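Cable Clutter at Shared Desks - Project Report
4 min read

Group project, module two. Written up by Cristóbal Bustos

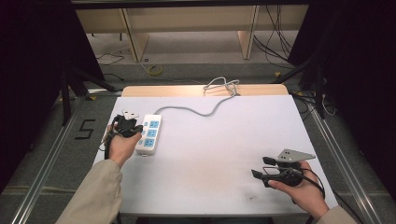 1. What we wanted to find out

Shared desks get messy fast and most of the mess is cables. Our question was simple - does it matter where the power strip sits and which way round it goes? The department gave us a budget of 800 words for the summary and 4,000 for the full report, this is the summary.

We picked power strips because everyone uses them and no one thinks about them. Plugs go in, cord goes wherever. By December the study room had cords over chairs, under chairs, round table legs.

2. Set up

White table, plain top, so the cord shows up well. One white power strip with light-blue socket panels. Grey cord, long, spare length coiled up near the back edge. One small white and grey plug for the plugging-in task.

Strip laid lengthways, pointing away from the person sitting down, cord leaving from the far end. We called this layout A. Layout B was the same strip turned sideways along the back. Nothing taped down in either one, we wanted to see what moved.

3. Tasks

Each person did 4 tasks per layout:
- pick up the plug and put it in the nearest socket
- take it out and use the furthest socket
- slide the strip towards them
- put everything back how it was

The last one caused the most arguing. "How it was" is vague and we should of written it down properly before starting.

4. What we found

Layout A was prefered for plugging in. The sockets come towards you and you can hold the strip still with the spare hand. Downside - the strip takes up the middle of the desk, so no room for a laptop and a notebook side by side.

Layout B left more desk free but people had to lean. Plugs at the far corner got put in at an angle and had to be redone.

Cord: a long curve across the top of the desk is fine if it stays at the back. Once the strip got pulled forward the curve came with it and swept pens off. Coiling the extra length helped, but a loose coil opens up again after a few goes. A tied one didn't.

5. Storage comparison

We also drew up 2 ideas for keeping the spare cord off the desk. The Pudik idea is a shallow tray under the back edge. The Gisedari idea is a hook on the table leg, cheaper, quicker, but cord hangs where feet go. Names are from our own list of working titles, no meaning to them. Only got as far as card models. Pudik model sagged in the middle, needs a stiffer base.

6. Problems

- Not enough people. Mostly our own year.
- Everyone did layout A first, so they had practice by the time they got to B. Should have swapped it for half of them.
- Only one type of strip and one type of plug. A chunky adaptor would block the next socket and we never tested that.

7. Recommendations

Keep the strip lengthways but move it to one side of the desk. Tie the spare cord. Tray if there is money, hook if not, and put the hook on the back leg. Next group should do adaptors.

Last updated: December

Comments

Yousafzai: Did left handed people put the strip on the other side? Ours always ends up on the right and I have to reach over it.

Plenia: we tie ours with a bit of velcro, lasts for ages. tray just fills up with crisps

Cristóbal Bustos: @Yousafzai didn't record it sorry, good point though. Will add to section 6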